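Search this notebook
Enter keyword or entry title
Go

Geltbridge Workshop
Bench Notebook, Room 2
Entry of June 28, 2025
Entered by: Karthik Herath
Subject: Refreshment packs for the Stundness open day, trial layout and packing order

1. Purpose

The open day at Stundness is to be held in July. The workshop has undertaken to supply 200 refreshment packs, each to be handed to a visitor on arrival. The present entry records the choice of contents, the trial layout and the matters still outstanding. It replaces the pencilled notes on the inside cover, which should no longer be consulted.

2. Contents

The contents were settled with Stundness by telephone. Each pack is to hold a bottled drink, a bag of crisps, a wrapped snack bar and a small lidded tub. The proposal to add fresh fruit was considered and set aside on grounds of bruising. It may be raised again for the autumn event.

The bags are the plain brown ones supplied by Queiroz. They are the same height as last year's but narrower across the base. A full pack stands up unaided only when the bottle is placed against the short side. With the bottle in the middle the bag leans and the handles pull unevenly.

Stock on the shelf at the start of the day was sufficient for 178 packs. The shortfall is in snack bars only. An order has been placed with Grernska for a further carton and the delivery note is to be pinned to the board on receipt.

3. Trial layout

Work was carried out on the padded surface in preference to the steel bench. Tubs set down on steel slide when the next item is placed beside them, and the noise carries to the office. The padding holds them where they are put. Its one drawback is the seam, along which a bottle stood upright will tip. Bottles should be stood well clear of it or laid flat.

Items were set out singly before any bag was opened. The intention was to establish which of them could be reached without crossing over another. The first arrangement had the crisps nearest the packer and was abandoned after a few bags. The crisps are bulky and light and were swept aside by the sleeve each time the tub was fetched. Moving them to the back gave a clearer reach to everything else.

The snack bars were tried in a stack and then laid out separately. The wrappers are slippery and the stack would not hold. They are to be laid out separately.

4. Packing order

The following order is adopted until further notice.

Bottle first, against the short side of the bag.
Tub second, flat on the base, lid uppermost.
Snack bar third, upright between the tub and the side.
Crisps last, on top, with no pressure applied when the bag is folded.

The fold is to be made once only. A double fold looks neater but crushes the crisps and takes longer. 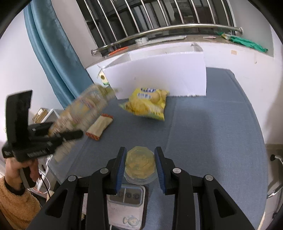 Fig. 1. Trial layout on the padded surface: bottle, tub, snack bar and crisps.

5. Storage

Finished packs are to be kept in crates of 30, in the cool store, with the handles facing outwards. Crates must not be stacked until the lids have been fitted. Bottles awaiting packing remain in their trays under the window blind, which is to be kept down in the afternoon.

6. Outstanding

Delivery from Grernska to be checked against the order.
Written confirmation of the arrival time to be obtained from Stundness.
Queiroz to be asked whether the wider bag is still made. If it is, the price should be entered here before anything is ordered.
Allergen slips to be printed and cut. One slip per pack, placed on top of the crisps before folding.
The padded surface to be wiped down and its cover checked along the seam.

K. Herath

Comments

Stores: The wider Queiroz bag is still listed but only in white. Price to follow.

Room 1: Could the slips go in before the crisps? Ours stuck in the fold last year and several tore when the bags were opened.

K. Herath: Agreed. Slip to go in fourth and crisps fifth. I shall amend section 4 when the bars arrive.

Front office: Stundness have asked for the crates to be labelled on two sides. Labels are in the top drawer.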